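Sourdough talk – speaker notes
Henville Public Library, downstairs room
Jun 30, 2019

OPEN
Don't start with the history. Last time the Egyptians ate ten minutes and people wanted bread.
Ask who has killed a starter. Hands up. Mine went up in February, second one that winter.
Then straight to: what is living in the jar, and why does yours smell different from your sister's.

PART 1 – WHAT'S IN THE JAR
Flour, water, yeast, bacteria. That's the list.
Yeast makes the gas. Bacteria make the sour. Two kinds of sour – the yogurt kind and the vinegar kind. Wetter and warmer leans yogurt. Stiff and cool leans vinegar. Say this slow, it's the bit people write down.
Pass the two jars around NOW, not later. Lids loose. Rye one has the green band.
Where do they come from? Mostly the flour. Some from hands. Skip the "wild yeast from the air" argument unless somebody brings it up, and somebody will.

PART 2 – MEASURING
Story of the Flillitz bakery batch. 700 grams of flour, salt guessed by a tired person (me). Flat, sticky, went to the chickens. Keep it short.
Point is: weigh things. Cups are fine for pancakes. A cup of flour is whatever you packed into it.
Small amounts are the trouble. Kitchen scale that jumps by a gram is ok for flour, hopeless for a pinch of yeast. Trick – disolve one gram of yeast in 100 grams of water, then weigh out ten grams of the water. You have a tenth of a gram. Wait for the nod.
Labs have the same problem with tiny amounts and buy a better tool for it.

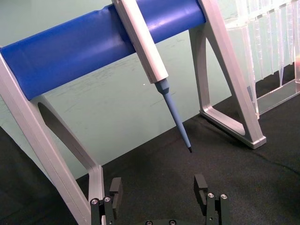 Pipette on its stand.

Someone will ask if they should get one. No. Spoon, water, scale.
Percentages next. Flour is always 100. Everything else is a share of the flour. Write on the board:
flour 100
water 70
salt 2
starter 20
Do it with the 700: 490 water, 14 salt, 140 starter. Do NOT do it in your head this time, it's printed here.

PART 3 – FEEDING
One part starter, two parts flour, two parts water. Once a day on the counter, once a week in the fridge.
Discard – keep it for crackers. Recipe is on the handout, back side. Oven says 350 on there, fine for most, mine runs hot.
Gray liquid on top = hungry. Pour off or stir in, both ok.
Pink or orange streaks = throw it out. Jar too. Don't be brave. Repeat this one.
Fuzzy anything = same.
Float test: mention it, say I don't trust it. Rye starter sinks when it's perfectly happy. Rubber band on the jar at the starting level, see when it doubles, done.
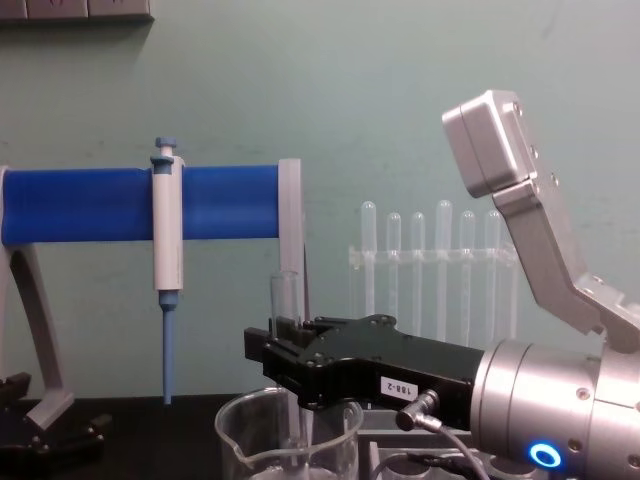
Which brings up temperature, and most of the questions come from here. House at 68, starter takes its time. House at 80, it's starving by supper. Same starter, same flour. So when a book says "four hours" the book means the author's kitchen. Look at the dough. Poke it – springs back fast, wait. Springs back slow, bake. Doesnt spring back at all, pizza.
Places to keep a jar warm: oven with just the light on (tape a note on the door!! tell the preheat story), top of the fridge, a cooler with a mug of hot water in it.
Cold end: fridge overnight after shaping. Up to 16 hours for mine, after that the crust is nice and the inside goes tight.

PART 4 – THE SURVEY
Only if we're on time. Sindetti mailing list, 169 people answered. Most common complaint was flat loaves, next was "too sour", then "not sour enough". Usual laugh there.
Flat loaves, nearly always underfed starter. Feed twice the day before baking.
Skip the flour chart, too small to read from the back.

Q&A – likely ones
Bleached flour? Works, slower to get going.
Tap water? Ours is fine. If it smells like a pool leave it out overnight, may or may not help depending what the town uses.
Metal spoon? Fine.
Can you freeze it? Dried is better. Smear on parchment, dry, crumble, jar. Bring the envelope to show.
Gluten-free – different talk, point to the Iwasaki booklet on the side table.

END
Starter to take home, one spoonful each, bring your own jar or use the paper cups.
Sign-up sheet by the door. Next one is rye.
Get the green band jar back.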